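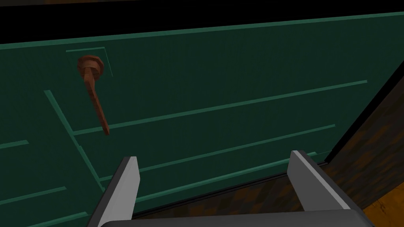 Abb. 1: Dunkelgrüne Möbelfront mit schmalen, helleren Zierlinien (Computergrafik)

Weitergeben oder Sperrmüll? Zum Verbleib von Möbeln beim Auszug aus dem Wohnheim Nirkthorpe

Projektbericht im Modul Empirisches Arbeiten
Vorgelegt von Randa Hamdan
9. März 2025

1 Ausgangslage

Im Wohnheim Nirkthorpe werden die Zimmer teilmöbliert vermietet. Bett und Schreibtisch gehören zum Zimmer, alles Weitere bringen die Mieterinnen und Mieter selbst mit. Beim Auszug müssen diese Möbel wieder verschwinden. Im Hof hinter Haus Moulin stehen deshalb zum Ende jedes Semesters Regale, Kommoden und Stühle, die auf die Abholung warten. Bei Regen sind sie nach einem Tag meistens nicht mehr zu gebrauchen.

Der Bericht geht der Frage nach, welche Möbel beim Auszug weitergegeben werden, welche im Sperrmüll landen und wovon das abhängt. Elektrogeräte, Matratzen und Geschirr wurden nicht berücksichtigt. Bei den Geräten gelten eigene Regeln für die Entsorgung, und Matratzen nimmt aus hygienischen Gründen ohnehin kaum jemand gebraucht.

2 Vorgehen

Grundlage sind zwei Quellen. Die Hausverwaltung hat mir die anonymisierten Sperrmüllanmeldungen des vergangenen Jahres zur Verfügung gestellt, insgesamt 392 Einträge. Jeder Eintrag enthält die Art des Möbels, das Haus und das Datum der Anmeldung. Angaben zum Zustand fehlen, ebenso der Name.

Dazu kam ein Fragebogen mit überwiegend geschlossenen Fragen. Er wurde über den Hausverteiler verschickt und hing als Aushang in den Waschküchen von Haus Moulin und Haus Clelodell. Im Wohnheim leben über 500 Personen, ausgefüllt zurück kamen 86 Bögen. Die Ergebnisse sind also nicht repräsentativ. Vermutlich haben vor allem Leute geantwortet, die sich für das Thema interessieren, und auch die Zahl der Antworten aus Haus Clelodell ist im Verhältnis zu klein.

Der Fragebogen wurde vorher in meiner Lerngruppe getestet. Danach habe ich die Frage nach dem Kaufpreis gestrichen, weil sich niemand genau erinnern konnte. Die Frage nach der Herkunft der Möbel wurde um die Antwort »vom Vormieter übernommen« ergänzt.

3 Ergebnisse

3.1 Sperrmüllanmeldungen

Am häufigsten angemeldet wurden Regale, danach folgen Kommoden und kleine Schränke. Stühle tauchen seltener auf, als ich erwartet hatte. Das kann daran liegen, dass sie oft ohne Anmeldung in die Gemeinschaftsküchen gestellt werden und dort bleiben. In den Daten ist davon nichts zu erkennen.

Die Anmeldungen häufen sich in den letzten Wochen vor Ende der Mietzeit. Im Rest des Semesters kommen nur vereinzelt welche dazu. Zwischen den Häusern gibt es einen Unterschied: Aus Haus Moulin stammen deutlich mehr Anmeldungen als aus Haus Clelodell. Haus Moulin hat allerdings keinen Aufzug, und die Mietverträge laufen dort im Schnitt kürzer. Welcher der beiden Umstände stärker ins Gewicht fällt, ließ sich mit den vorhandenen Daten nicht klären.

3.2 Fragebogen

Die meisten Befragten haben mindestens ein Möbelstück gebraucht bekommen. Häufigste Quelle ist die Vormieterin oder der Vormieter, dann folgen Kleinanzeigen und Familie. Neu gekauft werden vor allem Regale, also genau die Möbel, die bei den Anmeldungen vorn liegen.

Bei der Frage nach den Gründen für die Entsorgung waren mehrere Antworten möglich. Genannt wurde am häufigsten Zeitmangel vor dem Auszug. Beschädigungen wurden seltener angegeben. In den Freitextfeldern steht mehrfach, dass Abnehmer zugesagt hatten und dann nicht erschienen sind. Eine Person schreibt: »Ich hätte die Kommode verschenkt, aber am Samstag musste der Schlüssel abgegeben werden.« Andere hätten ihr Möbel gern im Zimmer gelassen, durften es laut Mietvertrag aber nicht.

Auch das Aussehen wurde abgefragt. Möbel in Weiß oder Holzton würden fast alle Befragten übernehmen. Bei kräftigen oder dunklen Farben gehen die Meinungen auseinander. Einige würden solche Stücke gerade deshalb nehmen, andere nur, wenn sie sie überstreichen dürften. Für die Entscheidung insgesamt war die Farbe weniger wichtig als die Größe und die Frage, ob sich das Möbel zerlegen lässt.

4 Diskussion

Ein Teil der entsorgten Möbel wäre nach den Antworten noch brauchbar gewesen. Wie groß dieser Teil ist, kann ich nicht sagen, dafür müsste man den Zustand bei der Anmeldung mit erfassen. Das wäre mit einem zusätzlichen Feld im Formular möglich.

Das größere Problem scheint der Zeitpunkt zu sein. Auszug und Einzug liegen in der Regel einige Tage auseinander, und in dieser Zeit muss das Zimmer leer sein. Wer einzieht, lernt die ausziehende Person oft gar nicht kennen. Im Wohnheim Cleltidlow gibt es dafür einen Kellerraum, in dem Möbel bis zu 2 Wochen stehen dürfen. Ich habe mir den Raum angesehen. Er ist trocken und gut zugänglich, war bei meinem Besuch aber ziemlich voll. An den Möbeln hängen Zettel mit Namen und Abholdatum. Was danach noch da ist, wird entsorgt.

Ob sich das auf Nirkthorpe übertragen lässt, hängt vor allem vom Brandschutz ab. Der ehemalige Fahrradkeller in Haus Clelodell wäre groß genug, die Tür öffnet aber nach innen. Die Hausverwaltung will das prüfen lassen und hat eine Antwort bis Mai in Aussicht gestellt.

5 Offene Punkte

Nicht untersucht wurde, was mit den übernommenen Möbeln beim nächsten Auszug passiert. Dafür wäre eine zweite Befragung nötig, am besten mit denselben Personen. Der Fragebogen und die Auswertungstabelle liegen im Anhang. Die Freitextantworten sind dort gekürzt wiedergegeben, soweit sie Rückschlüsse auf einzelne Zimmer zugelassen hätten.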